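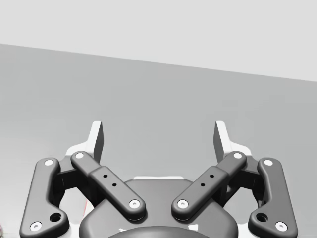

Wrist view in the simulator, fingers open. Day one with the Druma gripper model.

1/ Since April I compare two gripper models for our small picking project at Drenia. The first was the Powell, a simple parallel one. Now it is the turn of the Druma, which has a linkage.

2/ I run the same test for both: 500 grasps in simulation, same arm, same controller, same start pose. Only the gripper changes.

3/ The Powell was easy. The fingers move on a straight line, so I give a width and I get this width. It dropped the part 50 times, mostly the thin ones lying flat.

4/ With the Druma the fingertips travel on a small arc. When they close, they also go a little forward. My first grasps pushed into the table and the controller stopped the arm. I spent one whole evening looking for a bug in my code, and the mistake was in my tool offset.

5/ Now I correct the height from the opening angle, with a table of 20 values. It is not elegant but it works well enough for the test.

6/ About the camera: I put it behind the gripper, looking along the fingers. I like that both pads stay in view. I don't like how much of the picture the links take. For small parts I will try it higher and more to the side.

7/ The collision shapes are the slow part. With the full mesh on every link, nearly 500 steps took longer than my coffee. I replaced the links with simple boxes and kept the detail only for the pads.

8/ Next is the full run with the Zukitwood block set, and I will post the drop count for the Druma in this thread. If you have used a linkage gripper with position control only, please tell me how you set the closing speed.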